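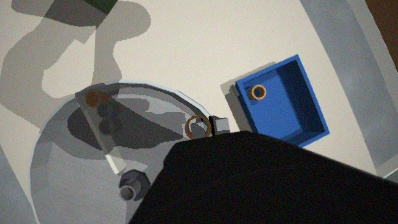 I have been using the Kastetti simulation package for two months now, and I want to write down what I think before the trial license ends. My interest is very practical. I work in a small repair shop in Stastdale, where a lot of the day goes to sorting little parts after something was taken apart, and I wanted to know if an arm could do this dull job while I do the interesting one. So most of my tests look like the one I started with: a round gray tray with a flat plate that has two holes in it, a short peg, a small block, orange rings, and a blue bin on the table for the rings to go in. A child of four would understand this task after one look.

The package costs $415 for one seat, and the trial is free but limited in time. Installing it took me one evening. The manual is written well, with short sentences, and I am thankful for this as English is my third language. The part library is large enough, although the names of the parts are strange and the search does not forgive a spelling mistake.

Now the main question, can it do the chore? I ran the sorting task 109 times with the standard settings. When a ring stands up a little and has free space on each side, the arm does it well, and I stopped watching after a while. When a ring lies flat on metal, the fingers often push it along before they close. The worst place is near the rim of the tray, where the gripper body is simply too big for the space. I know this problem from my own fingers with thick gloves on, but I can take the gloves off.

My colleague Sinan Oral says I am too strict. He remembers the Kwiatkowski arm we saw at a trade fair, which could only pick up the same box from the same spot, and compared with that he is right. With Kastetti I can move the tray a little and the arm still finds its way. But I cannot put a new kind of part on the table and expect a good result. I must teach it again, and the teaching takes longer than sorting a full day of parts by hand.

There are things I like very much. The shadows are computed properly, so you can test if the vision part gets confused by the shadow of the arm itself (mine did, until I changed the light). You can slow down time. You can save a bad grasp and play it again from any moment — this feature alone taught me more than the tutorial.

Things I like less: contact between thin parts is not always believable. A ring sometimes shakes on the table as if it were alive. Support answered my message about it in two days. Finbarr Horgan from their side was polite and sent me a setting that made it better, with the cost that everything runs slower. Also, the program forgets the window layout each time it closes.

I tried the cheaper Limero before this one. It is easier to learn, but it had no good model for the fingers, and for small parts the fingers are everything.

Would I buy an arm for the shop after these tests? No, not this year. For one part that comes in large numbers and always the same, yes, I think the machine is ready. For a mixed tray at the end of a repair, or a kitchen drawer at home, it is still faster to do it yourself. I will buy the software seat anyway, and in November I want to repeat the test with narrower fingers.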